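Gemechu Feyisa
Mon 18 March

Spent the last few weeks running baseboard and casing through a house built in pieces between the wars and the seventies. Putting the notes in one thread for anyone about to order trim for a place like it.

The house has 355 linear feet of baseboard on the ground floor. I know that number because I measured it twice. The first time I measured the rooms off the plans and came up short. The plans left out two closets and the back of the chimney.

Measure the walls, not the drawings. Write each wall down on its own line, room by room, going clockwise from the door. When you order, you want to see where the long pieces go.

That last part matters more than the total. A supplier can sell you the right footage in lengths that leave you a joint in the middle of every long wall. Ask what lengths the profile comes in before you ask the price.

Our order was poplar for the painted rooms and white oak for the front hall and stairs. The poplar was all in sixteens. The oak came in random lengths, eight to fourteen, so I laid it all out on the floor and matched it by color before cutting anything.

The existing profile in the hall is an old one, a tall flat board with a separate cap. Nothing in the catalog matched. Two were close. Close looks fine in the store and wrong where the old and new meet at a door.

So we had knives ground. You send the shop a clean sample, at least six inches long, paint stripped off. If you send it with five coats of paint on it they will copy the paint.

Strip it with a scraper and a card, slowly. Don't sand. Sanding rounds over the small steps, and those are what the eye picks up.

Virág was the shop that did the knives. Price was fair, there is a setup charge on top of the footage. If you think you'll ever need more of that profile, order it in the same run. The setup charge is the same for fifty feet or five hundred.

I ordered 15 percent over on the custom profile. Normally I go 10 on stock material. The extra is for practice cuts and for the piece that gets dropped down the stairs.

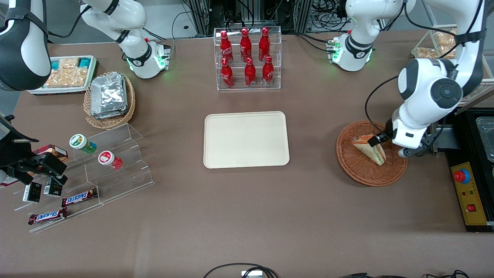
Gemechu Feyisa

Back to the trim. Material came on a Tuesday and went inside that same day. Stickered flat in the dining room, heat on, windows shut. It sat there nine days before I cut it.

I get asked if that's overkill. In February, with wood coming off an unheated truck, no. I did a house early on where we nailed it up the same afternoon, and by summer I could put a business card in the miters.

Check the moisture if you have a meter. The oak read higher than the poplar on day one and they had evened out by the end of the week. If you don't have a meter, just give it longer.

Prime the backs of anything going on an outside wall. One coat is enough. Do it on sawhorses before you cut, then touch the cut ends with a small brush as you go.

Inside corners on baseboard: cope them. I know the saw will cut a 45. The corner of the room is not a 90, and it will not be one after you get the board in there either.

For the old profile, the flat part gets a straight butt joint and only the cap gets coped. Two-piece base is easier than it looks for that reason. The cap is small and it bends a little, so it follows a wavy wall.

Outside corners get a miter, glued, and I cut them a hair past 45 so the front edge closes first. Dry fit. Glue. Then nail. Wipe the squeeze-out with a wet rag on the painted stuff. On the oak I let it skin over and slice it off with a chisel.

Old plaster walls are never flat at the bottom. The plasterers knew the baseboard would cover it and they quit early. Run a straightedge along the wall and mark the low spots on the floor with painter's tape.

Where the gap was bigger than a quarter inch I shimmed behind the board at the stud. Where it was less I let the cap take it up and caulked the top edge on the painted rooms. No caulk on the oak.

Someone asked about finding studs in plaster and lath. A magnet. Drag it until it grabs a nail, then go up and down to see if there's a line of them. The electronic finder I have gives me a stud every four inches on lath.

Door casings. There are 27 openings in this house counting closets and windows, and I don't think any two are the same. The jambs stick out past the plaster in some and sit behind it in others.

Jamb proud of the wall: plane it down if it's a little, add a strip behind the casing's outside edge if it's a lot. Jamb behind the wall: extension, glued on, then plane flush. Don't try to bend casing over a hump of plaster. It will crack or the miter will open on the face.

Set the reveal first. I use three sixteenths and mark it with a combination square at both ends and the middle. Keep the same reveal through the house even where one door would look better with more. You see three doors at once from the hall.

I assemble the casing on the floor when I can. Two legs and the head, glued and screwed from behind with pocket screws, then stand it up and nail it as one piece. The miters stay shut. It takes two people for the wide opening to the dining room.

Aurélien Hoarau was the second person. He does the finishing on most of my jobs, and he would rather I left nail holes for him to fill than filled them badly myself. So I leave them.

His order on the painted trim: fill, sand, spot prime, caulk, first coat, look at it under a work light held low, fill again, second coat. The second fill is the one people skip. All the small dents come up after the first coat.

On the oak he stained offcuts from our own boards, not from a sample deck. We did five. The homeowners picked in the hall, in the afternoon, with the samples standing upright against the wall at floor level. Stain looks darker down there than it does in your hand.

The stairs took longest. Skirt board on the wall side was original and we kept it. It had been notched around an old radiator pipe and the pipe is long gone, so I let in a patch with the grain running the same way. You can find it if you know where it is.

Treads stayed. I replaced the cove under each nosing. That was stock cove from Cerness and it was straight and clean, no complaints. I bought 29 pieces in four-foot lengths, which cost more per foot than the long stuff but fit in the van with the doors closed.

Replies are asking about MDF. I use it. It's flat, it paints well, and it's fine in a bedroom. I wouldn't put it in a bathroom or by a back door, and I don't like it for two-piece base because the top edge of the flat board dents before the cap is on.

Finger-jointed pine is also fine under paint if it comes primed and the primer is decent. Look down the length of a few boards at the yard. If you can see the joints through the primer you'll see them through the paint.

Polyurethane molding for the round-top window upstairs. That's one place I'd pick it over wood every time. We gave the supplier the radius off a cardboard template. Label the template with which side faces the room. I have forgotten that once.

Lead times as we got them. Stock poplar, two days. White oak in a stock profile, one week. Custom knives and the run, just under four weeks. The curved piece, five weeks. Order the curved piece first.

Also ask how it will be wrapped and who unloads. Sixteen-foot boards do not go around the corner in a lot of front halls. We passed ours in through the dining room window, one at a time, with a moving blanket over the sill.

One mistake of mine, since people only post the good rooms. I cut both pieces of cap for the chimney return from the wrong side of the line. Same error, twice, because I marked them together. That used up most of my overage on the hall profile.

What I have left is one piece a little over seven feet. It's going up in the rafters of their garage with the profile number and the shop's name written on the back. Whoever opens up that wall next will need it.

Still to do: shoe molding in the kitchen once the floor people are out, and the window stool in the back bedroom. I'll add the stool here when it's in. It has a horn on one side only because of a closet, so the layout is a little odd.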